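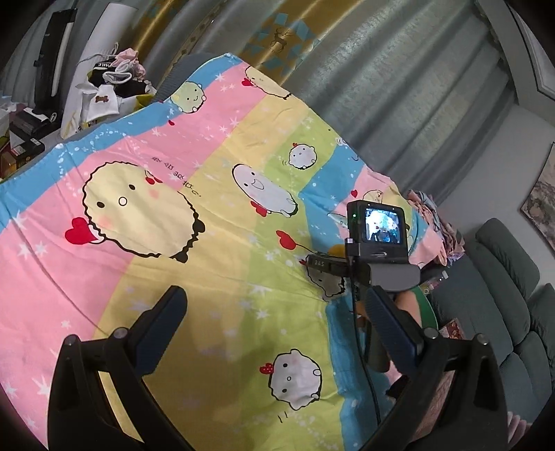 Losteo, résidence Walorside — réunion linge et chambres, mardi, 18 h

Présidence : Mwajuma Mushi. Excusé : Mutiso (encore).

1. Couettes. Le modèle pastel à petits personnages est adopté pour les chambres enfants, par 12 voix contre 3. Les opposants souhaitaient du beige et le feront savoir.

2. Budget. Devis Dimthorpe : 353 euros, livraison comprise. Plafond annuel de 2,000 euros maintenu.

3. Lits. Couette étalée à plat chaque matin, coins compris. Le débat sur la notion de « coin » est reporté — vingt minutes ont suffi.

4. Rideaux. On n'y touche pas.

Séance levée faute de café.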